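How Does a School Buy a Robot Tool?

Have you ever saved your money for something big, like a bicycle? Then you know that you cannot only look at the price on the tag. You also need a helmet, a lock, and maybe a pump. When a school or a club wants to buy equipment for teaching robots, it has to think in the same way, only with a longer list.

In this explainer we will follow a club in the town of Purmont. The club is called Coleck, and the children in it are between nine and twelve years old. They wanted to teach a robot to fold towels.

What did they want to buy?

A robot does not know what a towel is. It has to learn from many, many recordings of people doing the job. For this, a person holds a gripper in the hand. A gripper is like a simple hand with two fingers that open and close. Cameras on the tool record what the fingers do, and later a computer studies the recordings.

So the club did not need to buy a whole robot in the first year. They needed grippers to hold, and something to fold.

Look at how the fingers hold the blue towel. Cloth is soft, and it changes its shape all the time. It is much more difficult for a machine than a wooden block! 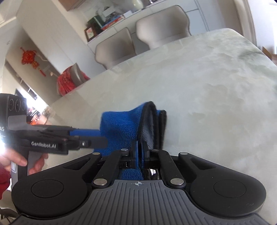
Step one: Write down the job

Before you look in any shop, write one sentence which says what the equipment must do. The children of Coleck wrote: "Two people at one table must be able to fold a small towel and record it."

This sentence is short, but it already tells us a lot. It says small towel, so a very strong gripper is not needed. It says one table, so the tools do not have to travel. When somebody later wanted to add a robot on wheels to the list, the group read the sentence again and took the wheels off.

Step two: Count how many you need

People fold with two hands. If you want to record folding with both hands, you need a pair of grippers. The club planned for 2 pairs, which makes 4 grippers. One pair is for working. The other pair is for the day when something breaks, and also so that a second group can practice.

A spare may look like a waste of money, because it often stays in the cupboard. But think about a football team with only one ball. If the ball goes over the fence, everybody goes home.

Step three: Ask for more than one price

A price that a shop writes down for you is called a quote. The club asked two shops for a quote. The first shop, Pindent, asked for 567 dollars for each gripper, and a charger was in the box. The second shop, Hashmi, had a lower price, but the charger, the cable and the delivery were all extra.

Which one is cheaper? You can only know it after you add everything together. The children made a table with two columns and wrote every small thing in it. At the end the two totals were almost the same -- and Pindent could deliver before September, so they chose Pindent.

Four grippers at 567 dollars make 2,268 dollars. Try it with pencil and paper, if you like.

Step four: Do not forget the small things

The big item is easy to remember. The small items hide. For the towel project, the club also wrote these on the list:

A table with enough free space, so the cloth can lie flat.
Towels, and a way to wash them.
A place on a computer to save the recordings. Video takes a lot of space.
Money for repairs. A gripper has many joints and pins, and moving parts get old.
Time for a grown-up to learn the tools first.

Time does not cost money in the shop, but it belongs in the plan. The club put 216 dollars aside for repairs and did not allow anyone to use it for snacks. (Someone asked.)

The towels were the cheapest thing in the whole plan. The children chose a blue one with a black border. A clear border can help the computer to see where the cloth ends, and it is also easier for the person who is folding.

Before you start, lay the cloth on the table and open the fingers of the gripper. Can both tools come near to it? Is there free space beside it, where the folded part can go? If not, you may need a bigger table or a smaller towel, and it is better to know this before you pay.

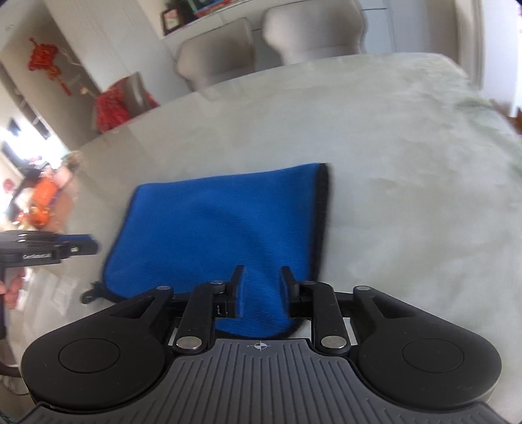 Areeba Malik asks: Why didn't you just borrow the grippers from another school? In our club we wanted to buy a pair too, but our teacher said that we should first find out if we would use them every week.

Your teacher gives good advice, Areeba. Borrowing is a real choice, and it should be in the plan next to buying. If you need a tool for two weeks, borrow it. If you need it for the whole year, count how many times you will use it, and divide the price by this number. When each use costs only a little, buying can be a good idea. Coleck wanted to record all year, so they bought.

Words to remember

Budget: a plan for how much money you have and what you will spend it on.
Quote: a price that a shop writes down for you before you buy.
Spare: an extra one, for when the first one breaks.
Gripper: a tool with fingers that can hold things.

Try it yourself

Choose a job that you would like a robot to learn, for example putting socks in a drawer. Write one sentence about the job. Then make a list of everything you would need, the big things and the small things. Show the list to a friend and ask what is missing.

Written by Shazia Abbasi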